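Chapter 6

Borrowed Hands: Learning a Wiping Motion from People

I spent most of my first year in robotics trying to write down how to wipe something. I had a whiteboard full of it. Start top left, press with so much force, go across, drop down by the width of the cloth, come back. It looked very sensible on the whiteboard (I was rather proud of it!) and on the arm it was dreadful. It polished the middle of every surface and left a neat dirty border all the way round, and when the cloth bunched up the arm simply carried on rubbing with its bare fingertips as if nothing had happened.

So in this chapter we're going to stop writing the motion down and start collecting it. You'll need the coordinate transforms from Chapter 2, and you'll need to be happy with the idea of a pose, meaning a position and an orientation taken together. If rotations still make you queasy, go back and redo the exercise with the two mugs. I'll wait.

6.1 What we are trying to record

When a person wipes a flat upright surface, four things are going on that we care about. The wiping hand moves along a path. It turns as it goes, and it turns most near the edges. It pushes, sometimes hard. And the other hand is doing something too, which I ignored for far too long. Watch anyone clean a mirror or a window and you'll see the spare hand go up to the glass, or round the side, or flat on the wall next to it. For years the datasets I worked with had one hand in them, and the robots I trained on them wiped like somebody holding a bus pole with the other arm.

The method I'll use all through this chapter came out of the wiping study we ran at Rakcombe, under the project name Flener. It's simple enough to build in a week. Each hand carries a small cube with a printed square pattern on its faces. A head-mounted camera looks wherever the wearer looks. From the corners of a pattern, and the known size of the cube, you can work out where the cube is relative to the camera, and from there (after one calibration step, section 6.3) where the hand is. That's two hands, six numbers each, for every picture the camera takes.

Why a cube and not a flat tag? Because hands turn. A flat tag seen edge-on is a thin line, and a thin line tells you next to nothing. With a cube there's nearly always a face pointing somewhere useful, and when two faces are showing at once the estimate gets a great deal steadier, especially in tilt. We'll do the sums for that in 6.4 and I promise they're friendlier than they look.

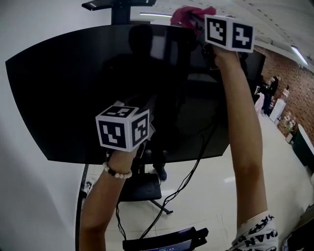

Fathima Pramanik, reading a draft of this section, asked why we didn't just use gloves with sensors in them and be done with it. It's a fair question and I've changed my mind on it more than once. Gloves give you finger joints, and cubes don't. If your task is tying a knot, use gloves. But a glove changes how cloth feels against your palm, and our people wiped more stiffly with gloves on, with shorter strokes and much longer pauses. With the cube on the back of the hand the palm and fingers are left alone, so the cloth gets gripped in whatever scrunched-up way its owner fancies. I'd rather have fewer numbers about a natural movement than lots of numbers about an odd one.

There is a price, and you should know it before you get excited. We have no direct measure of force at all. A hand pressing hard and a hand resting lightly can have exactly the same pose. In 6.5 we'll get some of it back by letting the robot's own wrist sensor find the contact during playback, which works well on flat things and badly on curved ones.

6.2 What came out of it

We recorded 171 wiping episodes, nearly all of them on upright surfaces, and held back 30 of those for testing. The protocol was frozen on 7/7/20 and I'm glad it was, as I'd have fiddled with it forever. Laurențiu Coman fitted the first model, using the wiping hand only. Then he fitted the same model again with both hands in, and changed nothing else.

The one-hand model covered the middle of the surface nicely and went vague near the borders. Familiar! The two-hand model did noticeably better at the top edge and down the sides. Our best guess is that the support hand gives away where the wiper is about to go: it shifts a little before a long reach, and the model picks up on that shift. I say guess because we never ran the experiment that would settle it. Amparo Quintero has a rival explanation to do with shoulder height, and I've put it in the further reading so you can argue about it.

What didn't improve was corners. Both models rounded them off. People slow right down in a corner and make tiny turning movements, often with the cube tipped well away from the camera, so that's where our pose estimates are at their worst. Bad data in, blurry corners out. If you only remember one plot from this chapter, make it Figure 6.7, where tracking error and wiping error go up together.

Before you start

Exercises 6.1 to 6.3 only need paper. For 6.4 onwards you'll want a printer, some stiff card and any camera that lets you switch off autofocus (do switch it off, it ruins calibration and you'll blame your code). Make two cubes, and give every face a different pattern. I once printed the same pattern on both hands and lost an entire January afternoon to a left hand that kept jumping across to the right.

6.3 From cube to hand

Let's call the camera frame C, the cube frame M and the hand frame H. The detector gives us the pose of M in C. What we want is the pose of H in C, so what's missing is the fixed step from M to H, and it's only fixed as long as the strap doesn't slip.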